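4.2 Contact onset and the grasp state estimator

The policy described in Section 3 outputs a target finger width and a wrist pose at each step. It has no direct knowledge of whether the fingers are touching anything. In the first version of Pirnura we let the network work this out from the wrist images alone, and it tended to begin lifting while only one finger was in contact. We therefore added a small estimator, Gilen, which runs beside the policy and labels each step as open, one-sided contact, two-sided contact or slip.

Gilen takes the last 8 wrist images and the recorded finger width over the same window. It was trained on 2478 demonstrations collected with the hand-held gripper, in homes and offices, on whatever surfaces the demonstrators had available. Labels were assigned by hand for 66 of these demonstrations and spread to the rest using the width signal, which flattens once both pads are loaded. One-sided contact leaves no such trace in the width, so those labels depend on the images. Pieter Cuypers checked the propagated labels and corrected the transition points where the two annotators disagreed.

Soft surfaces were the hardest to label. On a hard tabletop, an upright object pushed by one finger usually slides, and the motion is easy to find in the images. On fleece or a cushion the same object may tilt or stay put, and the background can shift with it. Printed fabric adds a second problem, as the feature tracker picks up the print and treats its motion as camera motion. We mask the finger region and weight the remaining features by their distance from the object centre. Figure 2 gives a typical view from this part of the set.

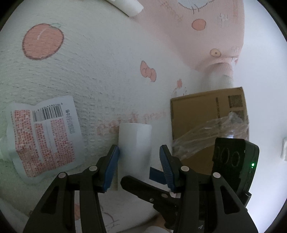 Figure 2. Wrist view from a demonstration on printed fleece. The left pad touches the white cylinder while the jaws are open around it. A plastic pouch and a cardboard box stand in as clutter on either side.

The planner, Maes, uses the estimator output in two ways. While the label is one-sided contact, it holds the lift and moves the wrist sideways toward the touching finger until the object is centred between the pads. When the label changes to slip, it lowers the wrist and asks the policy for a new width. Both behaviours are written as plain rules with a timeout, and neither is learned. We tried folding them into the policy loss, but the trained network was hard to debug and its behaviour changed each time the data was rebalanced.

All three parts communicate over a shared log format, so a recorded run can be replayed through a new estimator without the robot. The replay tool was finished in May and was used to set the thresholds reported in Section 5.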